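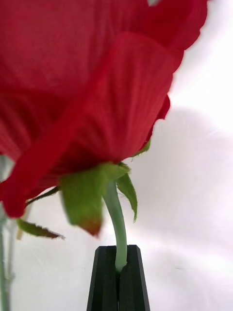
Red petals up close. Lorklow open house, September.

I've belonged to one credit union or another since my first summer job, and until last month I had never seen past the front counter of any of them. So when Lorklow Credit Union put up a sign saying the Dindstead branch would be open top to bottom from ten in the morning, I was on the bus by half past nine with a notebook and a very long list of questions!

Lorklow has three branches and Dindstead is the oldest. You come in past the tellers, up a back staircase with a brass rail, and into a long room where they'd set out tables by subject: savings, mortgages, wills, fraud. I meant to do them in order. I got as far as savings and stayed most of the morning.

Rodel Tolentino was looking after that table and he was a delight. I'd brought a question that has bothered me for years. Where should my emergency money sit? Mine has been in a chequing account earning next to nothing, and every time I read about moving it I lose my nerve at the words "locked in". He drew it out for me on scrap paper. One month of bills stays where you can reach it the same day. The next part goes into a plain savings account. Anything past that can go into short term deposits, staggered so that one comes due every few weeks.

Their shortest term is 90 days, and I'd never thought of splitting it up like that. If the furnace goes, you aren't cashing in the whole lot, only waiting on the next piece. (Ask what happens if you need to break one early, by the way. At Lorklow you lose the interest on that piece and keep your deposit, but he told us to check the paperwork wherever we bank.) 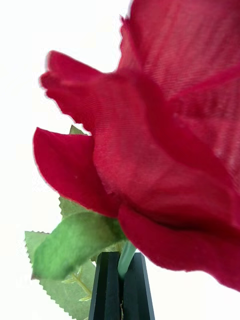 After that came the vault, which everybody had been waiting for. It's mostly safety deposit boxes now, with a door so heavy and so well balanced that a girl of nine or ten swung it with one hand. Erlinda Bautista led the tour and told us what people ask to keep there: deeds, coin collections, a great many house insurance papers. She was firm that your will is a poor choice if you're the only person with access to the box, as your executor could be stuck outside while the branch sorts out the forms. I wrote that down and underlined it. Guess where mine was.

The fraud talk at eleven was standing room only. Chang-ho Do played recordings of staged scam calls made for staff training, and some of them were very good. The one that got me was a calm, friendly voice "from the branch" asking the member to move her savings to a safer account. His advice was to hang up, wait a few minutes and dial the number on the back of your card — even if it feels rude. Half the room had a story of their own by the end and we ran well past time.

I missed the mortgage table completely, and the little display on the old Lumbao Savings Society, which merged into Lorklow before I moved here. Next year! There was coffee, good coffee too, and shortbread on the landing.

I went home and opened my first term deposit that evening. It's small, and I've set $50 a month to go in behind it until I have enough for the second.

Comments
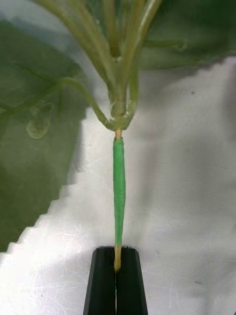

Maricel Estrella: I did the staggered deposits at my own credit union two years ago and it works nicely, but turn off the automatic renewal if they offer it. Mine rolled over for another term the very week I needed the car fixed.

Ifeanyi Akpan: Did they say anything about joint accounts? My mother wants to add me to hers and I'd like to hear both sides first.

Reply from the author: Only in passing, Ifeanyi. Erlinda said to ask for a sit-down at the branch before signing anything, and to bring your mother along. They book those appointments by phone.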